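Subject: Re: [housekeeping-list] Wollelora room robots, April trial

> Tramier says the unit clears 33 rooms a shift and
> the crew will be freed up for guest care.

Freed up how? Grasberg heard that too and lost 300 hours.

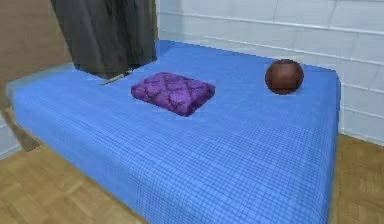
Practice room: folded cloth and ball on the bed

Picking up is the part it gets scored on.

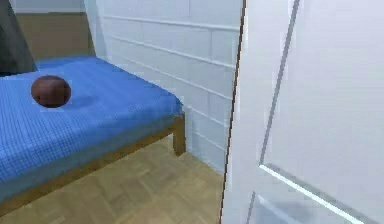

Subramaniam: We get paid for the rooms it skips, right? Has anyone seen that in writing?

I haven't. I asked twice. Floors and fridges aren't on its task sheet.

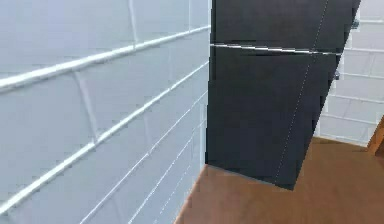 Practice room, fridge side

So we keep the heavy stuff and lose the easy minutes.
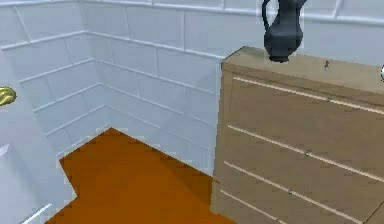 What I want answered before May

Who signs off a room it did?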